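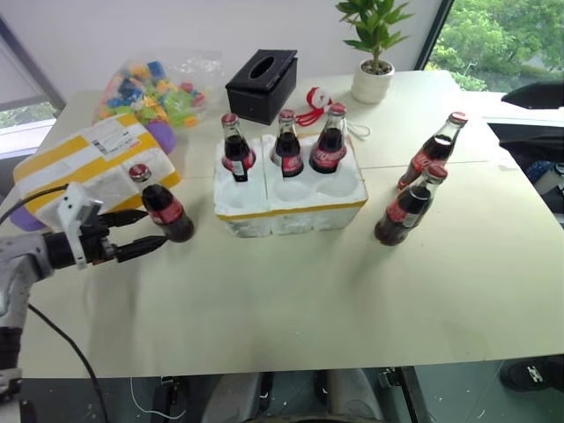

Kaiwen Zeng: 뒷줄은 잘 되는데 앞줄에서만 멈춘다면 손가락 문제보다 접근 각도를 먼저 의심해 보시는 게 좋습니다. 유리병은 목이 가늘고 어깨에서 갑자기 굵어져서, 손목이 조금만 누워 들어가도 아래쪽 손가락이 몸통에 먼저 닿습니다. Claton 로그에서 grip_contact가 lower 쪽만 먼저 찍히는지 봐 주시겠어요? 로그를 통째로 올려 주셔도 됩니다.

티켓 3439
제품: Dirkari 양팔 키트 (체험 대여)
소프트웨어: Claton 작업 편집기
제조사 지원: Rasham 고객지원
작성자: Xiuying Zhong
상태: 해결됨
분류: 그리퍼 / 동작 / 체험 후기
제목: 유리병을 스티로폼 틀에 넣는 작업, 앞줄에서 왼팔 일시정지

최초 문의 (5월, 오전 10:20)

안녕하세요, Long 포장실의 Xiuying Zhong입니다. 키트 받고 정말 신나게 쓰고 있습니다. 상자에서 꺼내 첫 동작까지 걸린 시간이 90분이었는데 그중 절반은 제가 나사를 엉뚱한 봉투에서 찾느라 쓴 시간이에요. 설치 안내서가 워낙 친절해서 이렇게 큰 물건을 처음 만져 보는 저도 겁먹지 않고 했습니다.

문의드릴 내용은 이겁니다. 콜라 유리병을 흰 스티로폼 틀에 꽂는 작업을 Claton에서 가르쳤습니다. 뒷줄은 거의 교본처럼 들어갑니다. 그런데 앞줄로 넘어가면 왼팔이 병 옆까지 와서 손가락을 벌린 채 멈추고, 편집기에 노란색으로 HOLD_E4가 뜹니다. 재시작을 누르면 한 번은 이어서 하는데 다음 병에서 또 섭니다.

제가 해 본 것:
전원 껐다 켜기. 변화 없음.
왼팔 원점 다시 잡기. 변화 없음.
속도를 절반으로 낮추기. 멈추는 빈도는 줄었는데 사라지지는 않음.
빈 병으로 바꿔 보기. 마찬가지로 멈춤.
오른팔로 같은 동작 시키기. 오른쪽에 있는 병은 잘 잡습니다. 왼쪽 구역 병은 팔이 안 닿아서 시험 못 했습니다.

급한 건 아니고, 대여 기간 안에 앞줄까지 채우는 걸 꼭 보고 싶어서 올립니다!

답변, Rasham 고객지원 (오전 10:55)

문의 감사합니다. HOLD_E4는 고장 코드가 아니라 잡기 전 대기 코드입니다. 그리퍼가 닫히기 직전에 예상과 다른 접촉이나 저항이 느껴지면 팔이 스스로 기다립니다. 유리를 다룰 때는 이 기능을 끄지 마시기 바랍니다.

다음을 확인 부탁드립니다.
Claton 화면 오른쪽 위 메뉴에서 진단, 손목 부하로 들어가 멈춘 순간의 값을 적어 주세요.
왼팔 쪽 검은 케이블이 작업 중에 당겨지는지 봐 주세요.
그리퍼 벌림 설정값을 알려 주세요.

작성자 회신 (오전 11:40)

빠른 답변 고맙습니다! 하나씩 적습니다.

손목 부하: 멈춘 순간 1,736으로 찍힙니다. 뒷줄 작업 때는 이 값이 이보다 훨씬 낮게 머물다가 앞줄로 갈 때만 치솟아요. 단위가 화면에 안 나와서 무슨 숫자인지는 모르겠습니다(다음 버전에서 단위 좀 넣어 주시면 좋겠어요).

케이블: 이게 좀 의심스럽습니다. 팔에서 내려와 작업대 앞쪽으로 넘어가는 선이 있는데, 손목이 뒷줄로 뻗을 때는 여유가 있고 몸 쪽으로 접힐 때는 선이 앞으로 밀려 나옵니다. 손으로 잡아 보니 어느 자세에서 살짝 뻣뻣해지는 느낌이 있었어요.

벌림 설정: 기본값 그대로, 90입니다.

그리고 Kaiwen Zeng 님 말씀대로 로그를 봤더니 lower가 먼저 찍힌 줄이 꽤 됩니다. upper는 그 뒤에 오거나 아예 없습니다. 로그 파일 첨부했습니다.

답변, Kaiwen Zeng (오후 1:15)

로그 잘 봤습니다. 두 가지가 겹친 것 같네요.

첫째는 각도입니다. 뒷줄을 가르칠 때 쓴 접근점을 앞줄에 복사하신 것으로 보이는데, 복사한 접근점은 손목 기울기까지 그대로 가져옵니다. 앞줄은 팔꿈치가 더 접힌 상태라서 같은 기울기여도 손끝이 병 쪽으로 눕습니다. 접근점을 복사하지 말고 앞줄에서 새로 하나 찍어 주세요. 병 옆에 손끝을 두고, 위아래 손가락이 유리에서 비슷하게 떨어져 보일 때 저장하시면 됩니다.

둘째는 케이블입니다. 손목이 접힐 때 선이 뻣뻣해지면 그 힘이 손목 부하에 섞입니다. 부하값의 단위는 내부 눈금이라 킬로그램이나 뉴턴으로 환산되지 않습니다. 같은 장비에서 높고 낮음을 비교할 때만 쓰세요. 단위 표시 건은 저희도 받고 싶은 의견이라 개발 쪽에 넘겼습니다.

순서는 케이블 먼저, 각도 나중입니다. 각도부터 고치면 케이블 힘이 섞인 상태로 새 점이 저장됩니다.

작성자 회신 (오후 2:30)

케이블부터 했습니다. 팔꿈치 근처 고정 끈을 풀고 선을 손목 쪽으로 조금 더 올려 보냈어요. 처음에는 너무 많이 올려서 손목을 돌릴 때 고리가 생겨 버렸고, 다시 내려서 맞췄습니다. 작업 없이 빈 동작만 돌려 보니 손목이 접힐 때 부하가 눈에 띄게 낮아졌습니다. 벌써 기분이 좋네요.

그런데 질문이 생겼습니다. 앞줄 접근점을 새로 찍으려고 손으로 팔을 끌고 가는데, 병 바로 옆에서 팔이 살짝 내려앉습니다. 손을 떼면 손끝이 조금 아래로 처져요. 이 상태로 저장해도 되나요?

답변, Rasham 고객지원 (오후 2:50)

손으로 끌기 모드에서는 잡아 주는 힘이 약해져서 조금 처질 수 있습니다. 손을 뗀 뒤 편집기의 자세 고정을 누르고, 화살표 단추로 높이를 다시 올린 다음 저장해 주세요. 끌고 간 자리에서 바로 저장하면 처진 높이가 기록됩니다.

병이 틀 밖에 서 있는 자리와 틀 안의 빈 자리는 각각 따로 저장하셔야 합니다. 하나는 잡는 점, 하나는 놓는 점입니다.

작성자 회신 (오후 4:05)

됐어요!! 앞줄 왼쪽 칸에 들어갔습니다. 들어갈 때 소리가 거의 안 나요. 저도 모르게 박수를 쳤습니다.

자세 고정 단추가 있는 줄 몰랐습니다. 안내서에는 뒤쪽 부록에 나오더라고요. 처음 쓰는 사람이라면 첫 장에서 만나고 싶은 단추입니다. 처음에 가르칠 때 제 잡는 점들이 전부 조금씩 낮았던 것도 이제 이해가 갑니다. 뒷줄은 운이 좋았던 모양이에요.

남은 문제 하나. 가운데 칸에서는 병이 들어가긴 하는데 살짝 기울어서 섭니다. 잡는 점, 놓는 점 모두 새로 찍었습니다. 틀이 밀려서 그런 건지 궁금합니다.

답변, Kaiwen Zeng (오후 4:30)

축하드립니다. 기울어 서는 건 대개 놓는 순서 때문입니다. 기본 동작은 손가락을 한 번에 끝까지 벌리는데, 스티로폼 틀은 칸 벽이 무르고 여유가 있어서 한쪽 손가락이 유리를 살짝 밀고 나갑니다. 놓기 블록을 열어 보시면 단계 벌림이라는 항목이 있습니다. 이걸 켜면 조금 벌리고, 잠깐 쉬고, 손을 위로 뺀 다음 마저 벌립니다.

틀이 밀리는지는 작업대에 테이프로 모서리 자리를 표시해 두고 한 바퀴 돌린 뒤 비교해 보세요. 밀린다면 바닥에 미끄럼 방지 천을 까는 정도로 충분합니다. 나사나 클램프로 스티로폼을 조이지는 마세요, 칸 모양이 변합니다.

작성자 회신 (오후 5:20)

틀은 밀리고 있었습니다. 표시해 둔 선에서 오른쪽으로 조금 벗어났어요. 주방용 미끄럼 방지 천을 잘라 깔고 단계 벌림을 켰더니 가운데 칸도 똑바로 섭니다. 오른쪽 칸은 오른팔에게 맡겼습니다. 두 팔이 서로 기다려 주는 모습이 은근히 다정해 보여서 한참 구경했네요.

단계 벌림을 켜니 병 하나당 시간은 조금 늘었습니다. 저희처럼 유리병을 다루는 곳은 이쪽이 마음이 편합니다. 다만 놓기 블록을 칸마다 따로 열어서 켜야 하는 건 번거로웠어요. 작업 전체에 한 번에 적용하는 방법이 있을까요?

답변, Rasham 고객지원 (오후 5:35)

지금 버전에서는 블록별로만 켤 수 있습니다. 대신 켜 둔 블록을 즐겨찾기에 넣으시면 다음 작업부터는 그 블록을 끌어다 쓰실 수 있습니다. 단, 즐겨찾기에서 가져온 블록도 위치는 꼭 새로 저장해 주세요. 이번 건과 같은 일이 생깁니다.

다른 문의가 없으시면 해결됨으로 바꾸겠습니다.

작성자 회신 (오후 5:50)

네, 해결됨으로 바꿔 주세요. 같은 키트를 빌려 보실 분들이 검색으로 이 글에 올 것 같아서 써 본 느낌을 붙여 둡니다.

좋았던 점부터요. Claton 편집기는 블록을 옮기는 방식이라 코드를 한 줄도 안 썼습니다. 멈출 때 어디서 왜 멈췄는지 줄 단위로 남는 것도 마음에 들어요. 저는 HOLD_E4가 뜰 때마다 망가뜨린 줄 알고 가슴이 철렁했는데, 뜻을 알고 나니 오히려 믿음이 갑니다. 뾰족한 손가락은 처음에 유리병에 안 어울린다고 생각했거든요. 틀 칸 사이처럼 좁은 데로 들어갈 때는 이 모양이 편하더라고요.

아쉬운 점. 케이블 정리는 설치 단계에서 사진 한 장만 더 있었어도 제가 반나절을 아꼈을 겁니다. 손목 부하에 단위가 없는 것, 자세 고정이 부록에 있는 것은 위에 적었고요. 접근점을 복사할 때 기울기도 함께 복사된다는 경고창이 하나 뜨면 좋겠습니다. 끌기 모드에서 왼팔과 오른팔 이름이 화면에서 똑같은 회색이라 두 번 헷갈렸습니다. 색만 달라도 될 것 같아요.

아직 안 해 본 것: 젖은 병, 라벨이 들뜬 병, 크기가 섞인 병. 다음 주에는 크기가 다른 병을 섞어 볼 생각이고, 막히면 새 티켓으로 올리겠습니다.

대여를 연장하고 싶은데 그건 여기 말고 영업 쪽에 말씀드리면 되나요?

답변, Rasham 고객지원 (오후 6:05)

후기까지 남겨 주셔서 감사합니다. 편집기 색 구분과 복사 경고창은 개선 요청으로 등록했습니다. 연장은 체험 신청 때 받으신 메일에 그대로 회신해 주시면 처리됩니다. 작업 파일은 장비를 반납하기 전에 꼭 내보내기로 따로 저장해 두세요.

댓글, Kaiwen Zeng (오후 6:10)

크기가 다른 병을 섞으실 때는 잡는 점을 몸통보다 목 쪽으로 올려서 시작해 보세요. 그리고 벌림 90은 가장 굵은 병 기준으로 다시 맞추셔야 합니다. 새 티켓에 이 글 번호를 적어 주시면 이번 로그와 같이 보겠습니다.

처리 기록
원인 1: 왼팔 케이블 여유 부족으로 손목 부하 상승
원인 2: 뒷줄 접근점을 앞줄에 복사, 손목 기울기 불일치
원인 3: 끌기 모드에서 처진 높이로 위치 저장
추가 조치: 단계 벌림 사용, 틀 아래 미끄럼 방지 천
부품 교체: 없음
상태 변경: 처리 중에서 해결됨으로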